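Working safely around the twin-arm benches: your questions answered

Ullside Automation Workshop
Updated June, by the bench safety desk 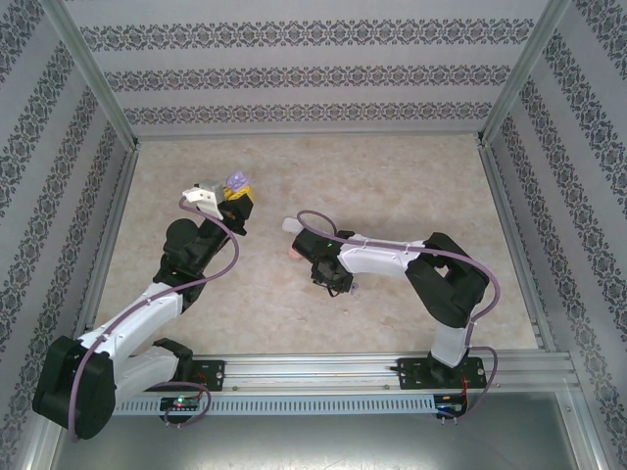
Two arms on their shared rail, the left one holding a yellow piece.

We get lovely, thoughtful questions from people booking bench time, and quite a few come up again and again, so we've gathered them on one page. Please do read it before your first session, even if you've used arms elsewhere (house rules vary more than you'd think!).

Do I need the induction if I only want to watch?
Yes please. It's short, and we'd much rather you knew where the stop button was and never needed it. Watchers stay behind the yellow line with everybody else.

When can I put my hands inside the enclosure?
Only once the arms are parked, the power is off at the wall and your tag is on the switch. A paused program doesn't count as stopped. A lit indicator on a wrist or a circuit board is a reminder to go back and check the switch, but please don't treat a dark one as proof that it's safe.

Both arms share one rail. Who has right of way?
We ask you to write down a shared zone in the middle and let one arm into it at a time. If your task is a handover, and many are, run it at the slow setting first with one person on the stop button and nothing else to do. Once it has gone through cleanly from start to finish, you may ask us for the faster setting.

What about the cables?
The lavender ones loop over the arms with some slack on purpose, so please don't tape them down tight to make things look neater. Move each joint slowly through its full reach before you begin and watch that nothing snags or pulls at the base.

Can I bring my own parts for the gripper?
Usually, yes. Send us a note first on form 217, and leave sharp, wet or glass items at home. Printed fingertips are fine once we've had a look at them.

Something bumped. Do I have to report it?
Please do, however small, and nobody will be cross with you. Put it in the bench log, leave the arms where they are and ring extension 41. We'll come and look before anything is switched back on.

Related pages
Booking a bench at Ullside
The Mahlangu checklist for shared workspaces
Notes from the Skalville open day
Moving a rail safely: the Mimmont guide

Contact: bench safety desk, extension 41 | © Ullside Automation Workshop | Back to top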